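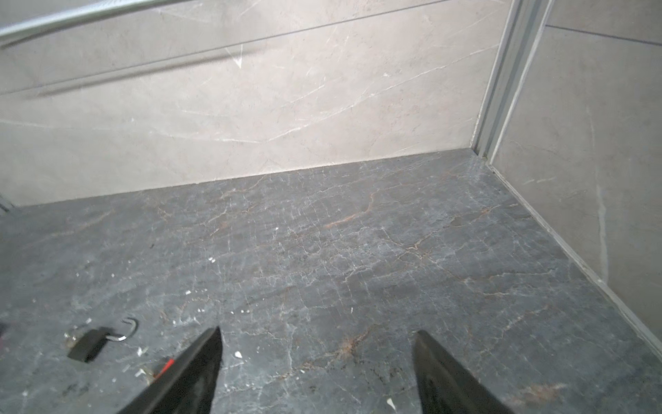 Fig. 1. Open gripper over the veined stone floor.

Price Changes in Refurbished Phone Listings
Qian, project report

1. Purpose

The project measured how the asking price of a refurbished smartphone moves between the day it is listed and the day the listing closes. Two sales sites were used, Restenton and Conda. Both sell phones from many small dealers and both show a condition grade next to the price. New phones and phones tied to a carrier plan were left out.

The question was narrow. Dealers can lower a price in small steps or in one large step, and the sites give no guidance on which to use. I wanted to know which pattern was more common and whether it depended on the grade.

2. Data collection

A script read the public listing pages of both sites once a day in March and saved the model, storage size, grade, asking price and listing ID. In total 2,483 listings were saved. Of these, 471 were dropped. The usual cause was a missing grade or a storage size that did not match any version of the model. A smaller group had prices in the title that disagreed with the price field, and I had no sound way to choose between them.

The two sites use different grade names. Restenton has four levels and Conda has three. The top two Restenton levels were merged so that both sites could be put on the same scale, called A, B and C below. The merge loses some detail at the high end.

A listing was treated as closed when its page was gone for two days in a row. The pages do not say whether the phone was sold or withdrawn, so "closed" covers both. 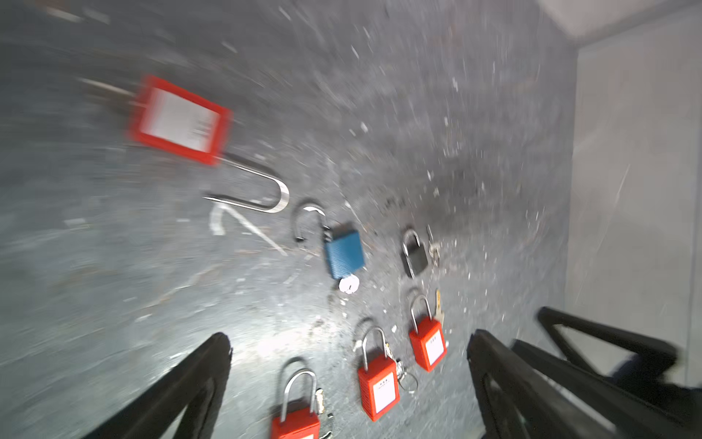 Prondalley, June 6, 2022

3. Method

Each remaining listing was turned into a series of daily prices. A price cut was any drop of at least one dollar from the day before. Price increases were recorded but not used. Shipping cost was added to the asking price when the page showed it, and listings with "shipping at checkout" were handled as if shipping were free. That choice makes those listings look cheaper than they are, but it does not affect the size of a cut unless the dealer changed the shipping terms at the same time.

Cuts were sorted into small (under $50) and large ($50 or more). The limit was set before the data were read. It is a fixed amount and not a share of the price, so the same cut counts as large on a budget phone and on a flagship. A percentage limit was tried later as a check and is covered in section 5.

Accessories in the box were ignored. A charger or case can change what a buyer will pay, but the descriptions were too uneven to code by hand in the time available.

4. Results

Most listings closed at the price they opened with. Among the rest, small cuts were far more common than large ones, on both sites and in all three grades. Large cuts appeared in 211 listings. They were concentrated in grade C and in models that had been replaced by a newer version from the same maker.

Grade A listings were cut late when they were cut at all. Grade B listings had the most regular pattern: one small cut, then a second of similar size several days later. On Conda the second cut often fell on the same day for many listings from one dealer, which suggests that the dealer was using a repricing tool. Restenton showed less of this.

Storage size had little effect within a model. Color had no effect that could be separated from the noise.

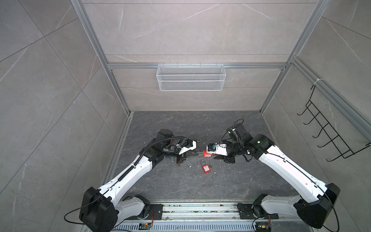
One comment on the draft was that dealers who relist a phone under a new ID would look like dealers who never cut the price, and that the share of unchanged listings was "too high to be believed" for grade C.

The point is valid. The script followed listing IDs, so a phone taken down and put back up at a lower price was saved as two listings without a cut. I compared closed and new listings by dealer, model, storage, color and grade, and found matches in all three grades. Some are surely different phones, given that dealers hold more than one unit of the same model. The counts in section 4 were left as they are and should be read as a lower limit on price cuts.

5. Checks

The percentage limit moved some flagship cuts from large to small and some budget cuts the other way. The order of the grades did not change. Dropping all listings with unknown shipping also left the order unchanged, although grade C on Conda became too thin to say much about.

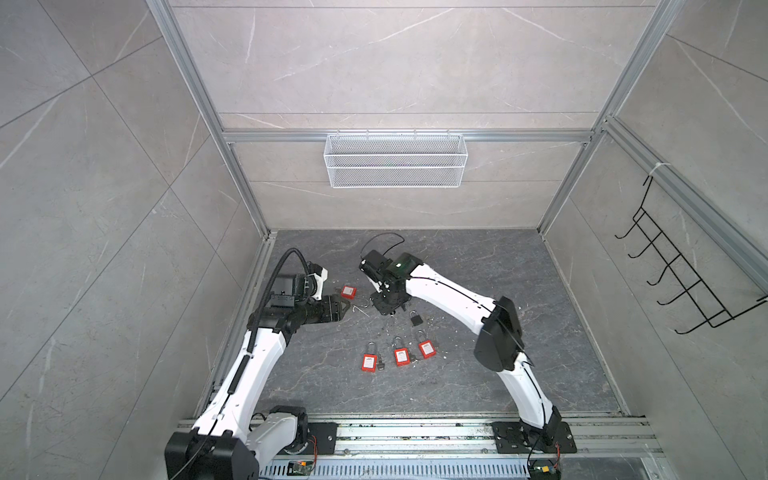 Fig. 2. The two arms inside the tiled enclosure, with the wire-mesh basket on the crossbar.

6. Limits and further work

One month is short for this market. A major phone launch would probably shift the prices of older models, and the data cannot show that. Battery health was listed on Conda only, and only by some dealers, so it was not used. A repeat of the work should follow dealers as well as listing IDs, save the full page text, and read the pages twice a day. The script and the cleaned table are stored with the report.

Contact | Copyright 2022 Qian | Back to top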